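4.2 Kitting station at the open day

The second of the two demonstrations was a kitting task. It was set up in the Harkine assembly hall and ran for the length of the open day, with visitors standing behind a rope on the far side from the operator desk. The task was chosen from the Gatska production line, where the same parts are picked by hand for a small drive unit. Each kit is made up of two motors, one round circuit board and two wire harnesses of different types, placed in a paper-lined tray. The harnesses are the reason this task has not been automated on the line. They have no fixed shape, and the connector ends catch on one another when a harness is lifted near its middle.

The station used two arms on opposite sides of one table, with two parts bins on each side and the tray between them. The left arm served the motors and the boards, and the right arm served the harnesses. Both arms were driven by the Flidow planner described in Section 3, with no change to its settings between the laboratory and the hall. Bins were refilled by a member of staff between blocks of 8 kits. No attempt was made to lay the parts out in a regular pattern, and harnesses were dropped into the bins from a height of 400 mm so that their resting shape would differ from block to block.

Lighting in the hall was less even than in the laboratory. The roof windows could not be covered, and the steel rim of the tray gave strong reflections in the early afternoon. Rhys Rewi adjusted the exposure limits once before the doors opened, and they were left alone after that.

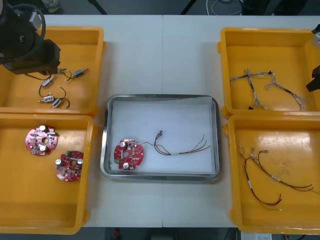
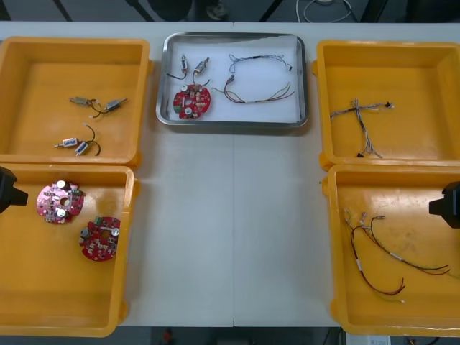

Figure 6. The kitting station, with the parts bins at the sides and the paper-lined tray between them.

Acceptance of a kit was decided by a human checker, who applied the same rules as on the Gatska line. A kit was passed if all parts were present, if no part rested on the rim of the tray, and if the board could be lifted out without moving a harness. The last rule caused the most discussion during the day. In the kit in the lower picture of Figure 6, the board lies beneath the two motors and both harnesses are to the right of it, one forming a loose loop across the upper part of the tray and the other stretched out below. We used this general layout as the target when setting the drop positions. The planner controls only the point at which the gripper opens, so the free ends of a harness settle where they will, and a branch that falls across the board fails the kit even when every part is present. Two checkers, Ataahua Stubbs and Clive Parsons, took turns at the table and scored separately on a shared subset of kits. Where they disagreed, the kit was counted as failed.

Kits that failed were not repaired by the robot. The checker emptied the tray back into the bins, replaced the paper if it had moved, and released the station with a foot switch. A kit was stopped early if either arm had been idle for 90 s. This limit was set for the sake of the audience and is shorter than the one used in the laboratory trials, so the completion rates from the two settings should not be compared directly. We report them in separate tables for that reason.

Visitor questions were noted by Paora Rutherford at the rope. Most of them concerned speed, and several came from line staff who pick the same kit by hand. Two comments from this group led to changes in the later trials. The first was that pickers do not reach for the harness on top of the pile but for the one with a free connector end, even if it lies deeper in the bin. The grasp ranking in Section 3.3 had used height as its first term, and this was replaced with a term for the distance from the nearest connector to its closest neighbor. The second was that motors are easier to place when the leads trail behind the direction of travel. The planner had treated the leads as part of the motor body and did not consider which way they pointed. Lead direction was added to the motor pose estimate in August, and the trials in Section 5 were run with both changes in place.

The open day data were not used to train any part of the grasp model. They were held back as a test set, and the checker scores are listed by block in Appendix B.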